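Comparing Two Gripper Models in Simulation: Notes From the Bench

Readers of this blog will recall that I spent the spring on arm controllers. The present entry concerns grippers, and in particular the comparison of two parallel finger designs that I have been running in a rendered environment before any money is spent on hardware. The first is the Skerkier, which has flat fingers with square ends. The second is the Vomelov, whose fingers taper to a point and lean in toward each other.

Both models were mounted on the same simulated arm and driven by the same controller. The wrist camera was placed in the same position for each. I made no changes to the grasp planner between runs, although Léonie Tanguy suggested that the approach speed be lowered for the pointed fingers. Her suggestion was sound, and I intend to follow it in the next round.

The test itself is simple. The arm moves to a tall object, stops with the fingers open on either side, closes, and lifts. A run is scored as a success if the object is still held after 2 seconds. In total 751 runs were completed, of which 47 had to be thrown out when the physics solver became unstable at the moment of contact. I have kept the logs of those runs, as they may be of use to Teodor Sandu, who maintains the contact settings we both rely on.

Tall, round objects are the harder case for either design. A cylinder that stands upright gives the fingers only a narrow band to hold, and a small error in centering is enough to push it to one side before the second finger arrives.
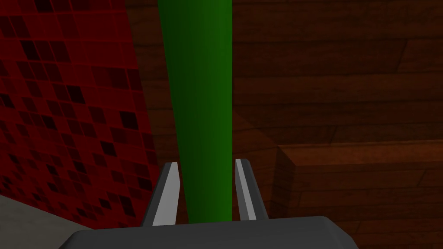 Centering was therefore checked before every close command. The Skerkier tolerated a larger offset, as one would expect from its wider pads. The Vomelov was less forgiving on the first attempt but did better in tight places, where the square ends of the other model tended to touch nearby walls. Turning the wrist by 90 degrees removed most of those collisions - at the cost of a longer path and, on two occasions, a joint limit warning.

A word on the surroundings is also in order. I used textured walls and wooden surfaces in place of the plain gray room supplied with the simulator. The segmentation step had performed very well in the gray room, and I did not trust the result. Tiled surfaces in particular caused a number of false edges, and the threshold had to be raised twice before the object mask became steady.

My preference at present is for the Vomelov, with reservations. Friction values in the model were taken from the settings file and have not been measured on a real pad. The Biswas workshop in Bristham has agreed to lend me a set of fingers in December, and I will repeat the lifting test with those. The planner settings will stay as they are until then, apart from the approach speed.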